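**Kit corner: the Willance towel package, two weeks in**

Quick one this month, deadline is breathing on me. Lots of you asked after the March issue whether anybody had tried the Willance fabric-handling package on a real arm. We have now. Two weeks, mostly evenings, mostly towels.

What you get: a software license, a pair of finger pads, a printed setup card, and access to the online trainer. No arm. No gripper either. I know the product page makes it look like there's an arm in the box. There isn't. Three readers wrote in about that alone and one had already cleared the bench space.

Price is $155 a month per station, with a 20 percent cut if you pay the year up front. Finger pads included the first time, then you buy them. They do wear. Ours are starting to polish at the tips and the grip on thin stuff is worse for it, so budget for a second set.

**Setup.** Faster than the old Raduden kit by a mile. Mount pads, run the calibration, show it the table corners, done. Fitzgerald Begay did ours in 41 minutes with one phone call to support, and the call was for a licence key that had been typed in wrong. (By me.) The card says to use a plain table covering with some give in it. Do that. We tried bare laminate first and the fingers kept skating along under the fabric, then faulting out on force.

Felt or a thin foam mat, either is fine. Dark colors worked better for us than pale ones, but we were mostly running pale towels so take that with salt.

**What it does well.** Finding something to grab. Drop a towel any old way, it looks, picks a ridge, goes in from above, closes up. Hand towels and bath towels both. Terry is clearly what they trained on and it shows. Bar mops, good. Washcloths, good, a bit slow.

The retry behavior is the real upgrade. Raduden would miss and then go back to the exact same spot, over and over, until somebody hit stop. Willance backs off, takes a fresh look and picks a new spot. You can cap the tries in settings. Ours is capped at 2, then it asks for help. Sounds low but past that it rarely gets there anyway and you're just burning cycle time.

**What it does badly.** Sheets. Forget sheets. Pillowcases are a coin toss becuase it likes to grab both layers. Anything slick, no. Anything with a zipper, it goes for the zipper every time.

Folding is listed as "preview" and preview is being generous. It'll pick, it'll spread, and on a good run it gets you a half fold with the edges a couple fingers off. Nobody's going to put that on a guest shelf. If you want finished folds coming off the end of a line, wait. If you want singles pulled out of a heap and handed to a person or a folder, it's worth a look today.

Tags and woven borders. The spec sheet says it uses borders to work out which way round the towel is. Some days yes. It seems to need the border facing up and not tucked under, which in a heap is luck. Willance support told me an update is coming and wouldn't give a date. Fair enough, they did answer the same afternoon.

**Noise.** Someone asked. The package doesn't change it, that's down to your arm and gripper. Ours is quiet enough to talk over.

**Versus the others.** Amaral still has the better screen. Big buttons, plain error messages, the night crew can run it off a one page sheet. Willance errors are codes and you look them up. Amaral wants you on thier own gripper though and that kills it for most of the shops on this list.

Ginilance is cheaper, no monthly, but it's a one-time buy with no updates and the picking is a generation back. If your loads are all the same towel, same size, same color, it might be all you need. Mixed loads, skip it.
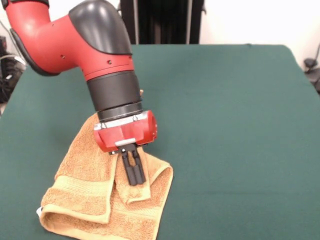 **Does it need a special gripper?** Any two-finger parallel gripper on their supported list will do, and the list is on the download page without a login. Check your model number against it before you pay, as the returns window is short.

Couple of loose ends from the mailbag.

Lighting: even overhead is fine. We got bad picks late in the day when sun came in low through the side window, pulled the blind, problem gone.

Pad cleaning: lint builds up quick. Wipe them at shift change with a damp rag, let them dry. No solvent, the card is firm on that one. I missed that line and used some. One pad has gone a bit gummy. Learn from me.

Training on your own items: you can, through the online trainer, and it's in the monthly price. You do the picks by hand with the jog controls and it learns from those. Slow going. We did a run of bar mops and saw a small gain. Did a run of aprons and saw nothing much, the strings beat it every time. Want to hear from anyone who's had better luck with aprons.

Cancelling: monthly plan stops at the end of the paid month, pads are yours to keep. Annual plan, no refund on the unused part. Read that bit twice before going for the discount.

Where I land: keep it on monthly, use it for singling out terry, don't pay for the year until folding is out of preview. Fitzgerald likes it more than I do and wants a second station. We're still argueing.

Next issue, hopefully, the Ginilance bin feeder, if it ever clears the loading dock. Send questions before noon on closing day please, last time they came in after layout and half got dropped. Sorry if yours was one of them, send it again.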